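Grundgate State Park — camping and trail talk
Thread: Pemine Loop before the summer crowds?

mosswalker18
Posted July 3, 2026
Just back from two nights at Grundgate and I'm still grinning! We did the whole Pemine Loop, all 10 miles, and the creek crossings were easy. Site 217 is the one to grab if you like morning shade. 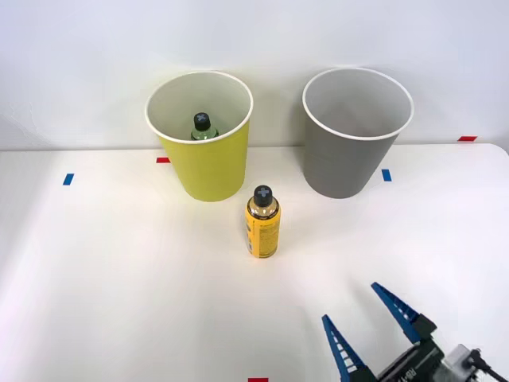

Green cup and gray cup

ridgeline_ro
Love that loop! I'd skip 217 though — you hear the road all night. The walk-in sites by Heiskanen Pond are so much quieter, and the frogs are great company.

mosswalker18
Huh, we slept like logs. Maybe the creek drowned it out?
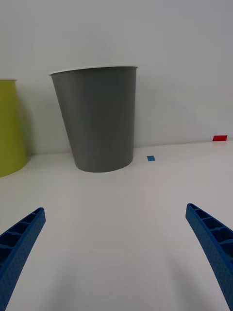
Gray one, with a bit of the green

tentpeg976
Is the Plivwood gate open yet? I'd rather park there and do the loop backward.

ridgeline_ro
Open, but the lot is tiny. Get there before eight or you'll be walking in from the main entrance.

tentpeg976
Backward is still the better way, and I'll argue that with anyone. You get the climb done early and then it's all ferns and downhill to the pond.
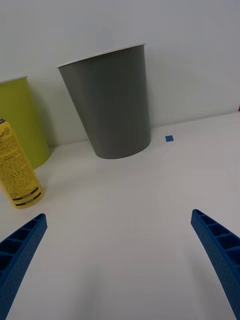 mosswalker18
No way, the overlook needs to come last! You come out of the trees and there's the whole valley. We're going again in November for the bare-tree views, so okay, I'll try it your way once. Does the water at the pond sites stay on that late?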